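Borkance Hall Move-Out: What Ends Up on the Study Tables
Term project, Everyday Materials and Waste

Our group picked the shared study room in Borkance Hall because all of us use it and all of us had been complaining about it! By late evening in November the tables are covered with stuff: drink cups, napkins, snack wrappers, the odd sock. We wanted to know what gets left, and whether a better sorting setup would make cleanup faster.

We spent 9 evenings in the room and logged 1505 items in total. That number shocked us. Every item went on a tally sheet under paper, clear plastic, colored plastic, metal, food or "other." The last column was supposed to be tiny and it grew like crazy.

Clear plastic cups were the most fun to work with, because people treat them as little trash cans. Somebody finishes a drink, stuffs something inside and walks off. We started calling these "combos," and by the third evening we had to add a line for them on the sheet. A combo can't go straight into the plastics bin, so whoever is cleaning has to take it apart first.

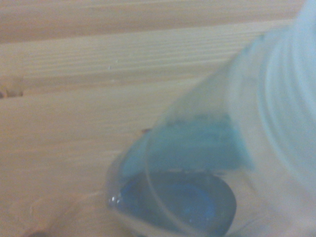
Figure 1. A combo: clear plastic cup on its side with crumpled light blue material inside.

Combos caused the biggest argument in our group. Do you count one item or two? We went with two, one line for the cup and one for whatever was in it, and then went back and fixed the sheets from the first two evenings. If we did this again we would settle that before starting (lesson learned!).

For the second half of the project we tried out a sorting station we named Drirnari. It has 5 bins in a row with a shallow tray in front, so you can tip a cup out, pick the pieces apart and drop each one where it belongs. The tray was a last-minute idea and it ended up being our favorite part. We timed a full table cleanup with the old single bin and got 9 minutes. With Drirnari it took 7, and everything was already sorted at the end.

Two minutes may not sound like much, but we were thrilled. We do have to admit that the same group members did both cleanups, so practice probably helped. Next term we'd love to hand the station over to people who have never seen it and time them instead. We also want bigger labels, since the ones we printed were hard to read from across the room.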